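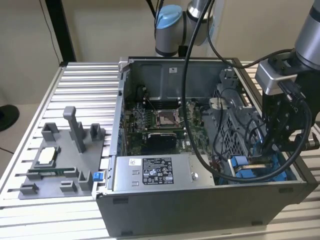
A robotic arm reaches into an open desktop tower.

I've spent a good part of my working life in university conference centres, and I'm fonder of them than is probably reasonable. I like the lanyards. I like the slightly too grand staircase and the bowl of mints on the registration desk. What I can't stand, and I've been grumbling about it to anyone who'll sit next to me at lunch, is the way they've started keeping the university out.

Take Dellwood. I was there in May for two days of talks on adult education (a subject I could bore you with for hours, so count yourself lucky). Lovely building, big windows, proper tea. The campus is right outside. And yet we were booked in at one door, fed at the far end of the same corridor, and walked to our bedrooms along a covered bridge so that we never had to set foot among the students at all. There were 200 of us, many of whom had chosen that event over a cheaper one because it was at a university. We might as well have been at an airport.

I asked at the desk if I could have a look at the library. The young man was very kind about it, but he had no idea whether visitors were allowed in, and he'd worked there for 3 years. He gave me a leaflet for the spa.

Now, I do understand why it happens. The centre has to earn its keep, and the people who book it for sales meetings want something that feels like a hotel, with a hotel's pillows. Term time is tricky as well. You can't have a couple of hundred strangers with wheelie cases charging through a seminar on Chaucer. I'm not asking for that! I'm asking for a door left open here and there.

Kelness does it better, and Kelness has the worse building by miles. The carpets are the colour of gravy and one of the lifts plays a chime that could take your fillings out. But lunch is in the main refectory, with everybody, and you queue behind a second-year who's arguing on the phone with her landlord while somebody from the chemistry department blocks the puddings. I sat down beside a man with a tray of chips who was marking essays on medieval drainage. We talked for the whole hour, and I missed the start of the afternoon session and wasn't sorry in the least.
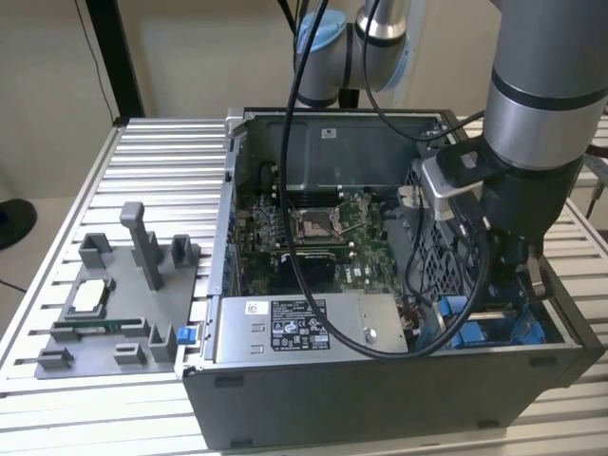
What I got from that lunch was worth more to me than the keynote, and I say that as someone who quite liked the keynote. If you go to a place where people are finding things out all day long, you ought to be able to bump into one or two of them. It doesn't need organising. It needs a shared room with some chairs in it.

The other thing that gets lost is evenings. Most universities I know put on public lectures, student plays, choirs rehearsing in cold chapels, all sorts, and much of it is free. At Dellwood there was a concert on the Tuesday, two minutes' walk from my bedroom, and I found out from a poster on the back of a toilet door the next morning. Meanwhile the conference had laid on a quiz. I came 8th, thank you for asking, and I'd have swapped it for ten minutes of a nervous string quartet.

Would it kill a centre to put a sheet of paper in with the lanyard? What's on tonight, which buildings you can wander into, where the staff get their coffee. I don't want an app. I've been made to download the Dosari one for three different events now, and it has yet to tell me anything except that my session is starting in a room I'm already sitting in. 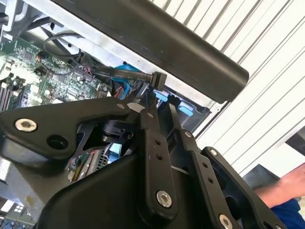

Gripper plates and linkages, close up, with the computer case open behind.

I had a friendly row about all this with a woman who books events for a living. Her line was that delegates say they want campus life and then complain in the feedback about noise, queues and students in pyjamas. She's got the forms to prove it, and I believe her. But people moan on forms because forms have a box for moaning. I've moaned about the chips at Kelness myself, in writing, and I'd go back tomorrow.

She also said it's a matter of security, and there I went a bit quiet, because I don't know enough to argue. Labs need locks, obviously, and students living on site have every right to a front door that strangers can't stroll through. Still, a refectory isn't a lab. Nor is a lawn, and Dellwood had roped off the lawn.

The one that really gets my goat is Juhl Hall, which used to be the best of the lot. It had a common room with newspapers and terrible armchairs, open to delegates and staff alike, and you could get a pot of tea there until ten at night. When I went back last time it had become an executive lounge. You need a different coloured badge. I peered in through the glass and there were two people inside, at opposite ends, both looking at their phones.

So if you run one of these places, please put the armchairs back. I'll bring my own newspaper, and I'll pay for the tea.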